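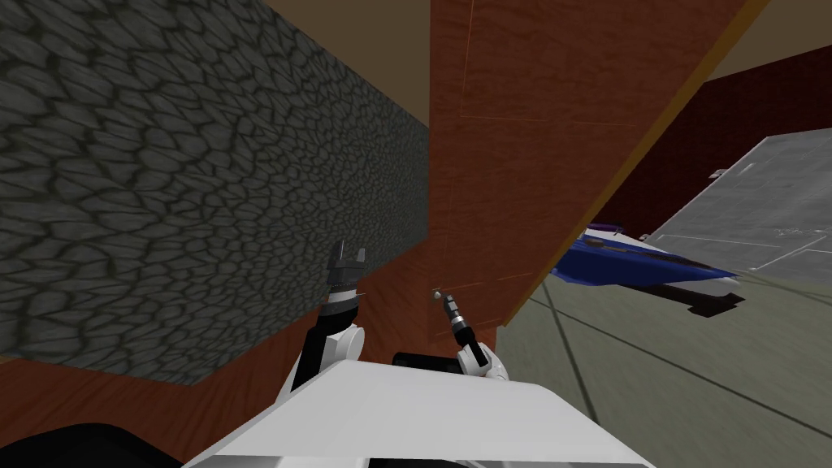
Gaétan Tremblay
School of Mechatronics, Perkulstead College, Bristdale
Manuscript received Jul 6, 2026

Search this journal Enter keywords Go Advanced search

4. Simulated practicum

Figure 4. Simulator render from the corner task, with both arms of the Jetetti model raised toward the junction of a stone wall and a wooden panel. The tip of the right gripper is close against the lower part of the panel.

4.1 Organization of the student teams

The practicum forms the second half of the fourth-year course in mobile manipulation. Enrolled students were divided into nine teams, each of which was responsible for a controller, a test plan and a written safety case. All development took place in the Lloyd simulation environment maintained by the School. Teams worked from a common model of the Jetetti two-armed platform and were not permitted to alter its geometry, joint limits or gripper dimensions. Changes to the planner, the cost terms and the recovery behaviour were allowed, provided that they were recorded in the team's logbook before the assessed runs began.

4.2 The corner task

Earlier offerings of the course relied on open floor layouts, in which most planners supplied with the environment performed adequately without modification. The corner task was introduced to bring self-collision and wall clearance to the centre of the assessment. The robot begins close to the corner, and the controller must bring both grippers to assigned poses near the vertical surfaces and then withdraw them. Contact between an arm and a surface is logged by the simulator and penalized according to its duration. Contact between the two arms ends the run.

The difficulty of the layout is evident in Figure 4. The left gripper, its short fingers slightly open, is directly in front of the stone wall with very little space remaining, while the right arm leans up and to the left across the body. In such a configuration, rotation of the base is of limited use to the planner, and teams were advised to treat the base as fixed during the approach phase. Surface textures were retained in the assessed layout in order that teams using camera-based clearance estimates would encounter both the irregular pattern of the stone and the comparatively uniform grain of the wood.

4.3 Assessment procedure

Each controller was evaluated over 1,000 runs with randomized starting poses. The random seeds were withheld until all code had been submitted in April. Marks were assigned for completion, for accumulated contact time and for the quality of the safety case, the last of these being graded by two instructors working independently. Where their grades differed by more than one band, the logbook was consulted and a joint grade was entered.

Teams were also required to select a single unsuccessful run and to analyze it in writing. Instructors placed considerable weight on this component, and several teams revised their account of the failure after replaying the joint trajectories at reduced speed. The rubric used for the written analysis is reproduced in Appendix B, and completion results by team are reported in Section 5.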